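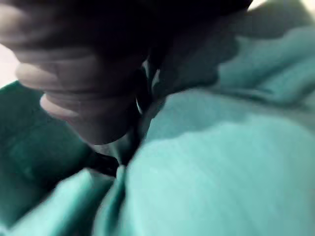 Wrist camera, a hand in view. Teal on most sides.

I have spent most of May in a bedroom in Sodville, picking up shirts with somebody else's hands. The job is collecting demonstrations for a laundry policy. I drive the arms, the arms handle the clothes, everything gets recorded, and later a model is trained on the recordings. I've had a few emails asking what the days are like, so I'm writing it down while I still remember the dull parts.

We count in episodes. An episode starts with clothes on the bed in some kind of mess and ends when the garment I was told to deal with has been dealt with, or when I give up on it. Then there is a reset, which means a person walks in, picks the clothes up, drops them again in a different mess, and walks out. The reset is often longer than the episode. We finished the first bedroom block at 136 episodes, and 19 of those are marked as failures. I kept all 19. More on that further down.

The instruction for each episode comes off a list that Ailsa Chisholm wrote before we started. Ailsa runs the data side at Pomano and she is strict about the list. It says which garment goes first, which hand starts, and how messy the start should be on a scale of one to four. A one is a shirt laid almost flat. A four is a shirt that has been balled up, dropped, and had another shirt dropped on it. I would happily do ones all day. She gave me mostly threes and fours, on the grounds that the ones teach very little after the first dozen or so.

I argued with her about this in the first week. My fours were slow and ugly, with a lot of pausing while I looked for an edge. My view was that the model would learn the pausing. Her view was that I should get better at finding edges. We settled on a rule where I get ten minutes of practice on a new garment with recording off, and then I have to do it for real. That worked well enough that we've kept it.

The thing I look for is any bit of cloth that stands up off the pile. If there's a raised fold I can get the fingers around it and close. If the cloth is lying flat on the sheet it's much harder, and the usual result is that I pinch the sheet as well and the whole bed starts coming along. My fix is to drag the back of the fingers across the garment first to push up a wrinkle, and then go for the wrinkle. I do it without thinking now, and it shows up in nearly every recent episode.

After the grasp comes the lift, and the lift is where the information is. A crumpled shirt doesn't tell you much from above. You have to raise one corner and let the rest hang before you can guess whether you've got a hem or a cuff.

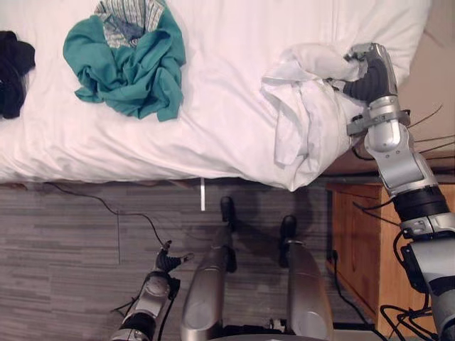 White on white is the worst combination we have. The depth is poor and I can't see where the garment stops and the bedding begins until the garment moves. With the dark clothes I can plan a grasp from the starting position. With white ones I mostly grab the highest point, pull up slowly, and decide what to do next based on what hangs down. I asked whether we could change the bedding and Ailsa said yes, in a later block, but that plenty of people have white sheets and the model ought to meet some.

The other thing that took me a while was using the second arm properly. For the first couple of days I parked it. I'd do the whole pickup one-handed, then bring the other hand over at the end. When Jardine looked over the recordings (Jardine does the training runs, from a different city) he said the idle arm drifted all over the place between episodes, in a way that had nothing to do with the task. I hadn't noticed. My own arm was getting tired and sinking, and the robot was following it. Now I hold it in a ready position, off to the side, and bring it in once the first hand has a solid grip. It's more tiring and the data is a lot more consistent.

Cables are a constant chore. Every reset, I check that nothing has worked its way to where the arm is going to reach. We lost most of a morning to a connector that had pulled halfway out and was dropping images from one camera every few seconds. The episodes looked fine at normal playback speed. Jardine's checks picked it up by comparing timestamps, and after that we started running the same check on site at lunch, so the most we can lose is half a day.

About the failures. My first instinct was to delete an episode when I dropped the shirt. Mokeck, the project we were on last fall, did that, and the policy that came out of it was good right up to its first mistake. It would miss a grasp and then carry on folding air. There was nothing in the training set where a hand came up empty and had to go back. So this time if I miss, I keep going and try again, and the episode counts as a success if it ends well. The 19 are the ones where I ran past the time limit or got the garment into a state I couldn't get it out of. They're labeled separately. Jardine may use them or he may not, but they're there.

The resets get recorded too, at least partly. The cameras start a few seconds before I take control, so the front of a lot of episodes is a blur of whoever was still arranging things. Those seconds get trimmed by hand. I do the trimming in the evening, and it takes 4 or 5 clicks per episode, which adds up. I've asked for a foot switch so that recording starts when I say so. It has been ordered.

A few practical notes for anyone setting up something similar.

Write down the starting state in words as well as a number. "Three" meant one thing to me and another to the person doing resets, and we had to relabel a chunk of the first week.

Keep the clothes in rotation. A shirt that has been picked up sixty times has soft, easy creases in all the same places. We wash and swap them now.

Take a break every hour even if you feel fine. My grasps get sloppy before I can tell I'm tired, and I can see it when I play back the late afternoon ones.

Do the hard garments in the morning.

The next block is the same room with pants and towels added. Towels should be easy. I'm not looking forward to the pants, since two legs means two more ways to pick up the wrong end. Ailsa has already sent the list, and it's nearly all fours.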